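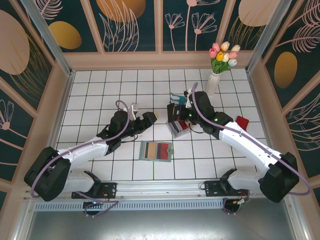

Trivton's Sunday library hours are coming back

Good news for anyone who has stood outside the Trivton library on a Sunday with an armful of overdue books (guilty!). The doors will be open again on Sundays, noon to 4, after being locked since November.

I called Marjorie Whiteley, who runs the branch, and she sounded as pleased as I was. The winter closing was all about the boiler, she told me. It quit twice before Thanksgiving, and the part had to come from the maker over in Risar, who took their sweet time. It's in now, and the reading room is warm enough that I took my coat off, then my sweater.
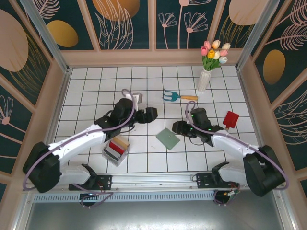

2 min read

The other thing I wanted to ask about was the petition. You probably saw it by the register at the Ovden Street bakery – I signed it while waiting for a poppy seed roll. Marjorie says it ended up with 1,290 names, and she read every page. Plenty of people wrote little notes in the margin, mostly about kids who need somewhere quiet to do homework before Monday. One man wrote only "crosswords," underlined.

The town is paying for the extra hours out of the regular budget through summer. After that it goes back to the council, so if you care about this, the June meeting is the one to show up for.

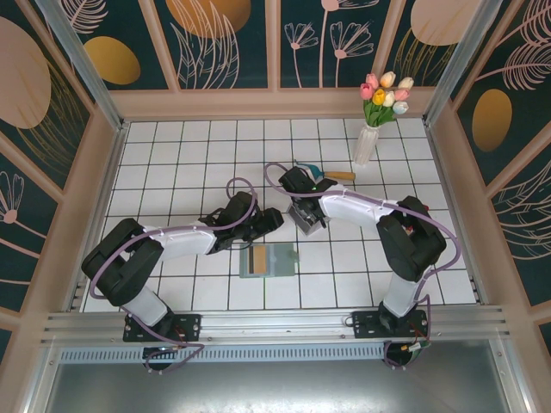 White floor tiles and a purple cable.

A few things will be different. The children's corner has moved upstairs next to the map cabinet, and the large print shelves are down by the front desk where the children's corner used to be. It took me two trips to find the mysteries. Roughly 300 books from the old Mengal branch have been added to the shelves too, and I spotted some lovely old cookbooks in there (I've got one of them at home already, sorry).
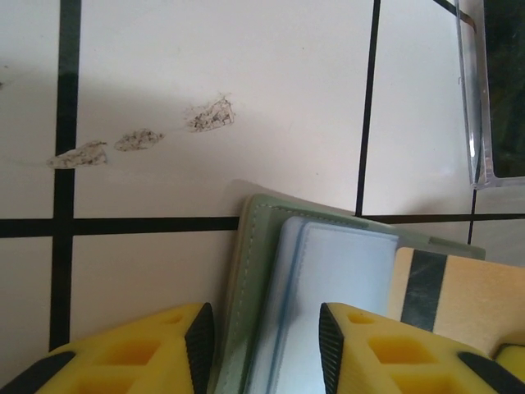 Last updated: 2026-03-01

Sunday returns can go in the slot or to the desk, and holds can be picked up any time before 3:45. The copier will be on, but you'll need coins, as the card reader on it still isn't working. Parking behind the building is free on Sundays, same as before. If you want to call first, the desk picks up from noon on.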